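Showing a gripper how to fold - quick tips

Posted 2019-12-11 by Jagadeesh Pisharody

More notes from the bedding and laundry demos. Typed fast, sorry.

- Fingertips clean before you start. Lint builds up, cloth slips.
- Pinch a corner or a hem. Middle of a blanket just bunches.
- Slow hands. Slower than feels normal - Tran kept rushing and we binned 11 takes in one go.
- Lift, pause, then move. The pause helps when you cut the recording up later.
- Keep both tools pointed at the work, wrists loose.
- Thick stuff: open the fingers all the way, push down a litle, close. 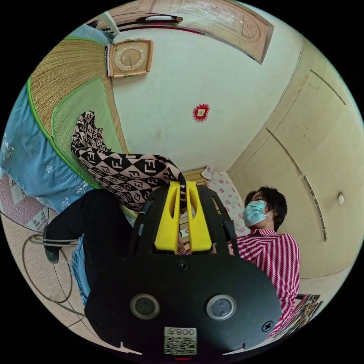
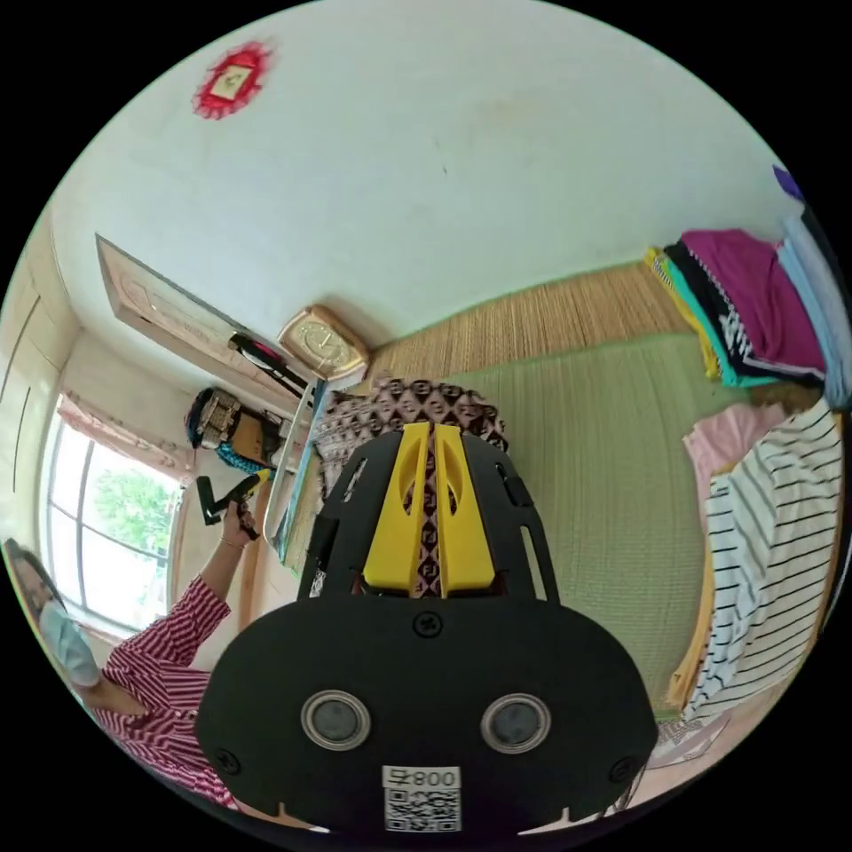 Patterned fabric and the green woven mat, hand-held grippers with yellow fingers.

- Mix the fabrics. Five blankets all the same teaches it one blanket.
- Start each take from a differnt mess. Shake it out, drop it, go.
- Fumbled a grab? Let go and regrab in the same take. Those are worth keeping.
- Cables out from under your feet. Kneeling on one counts.
- Break every 30 folds or so, shoulders go first.
- Write the cloth type in the log right away. Won't remember by evening.

Total so far 1,041 folds, almost 500 of them since April. Sheets next, fitted ones last - not looking forward to it.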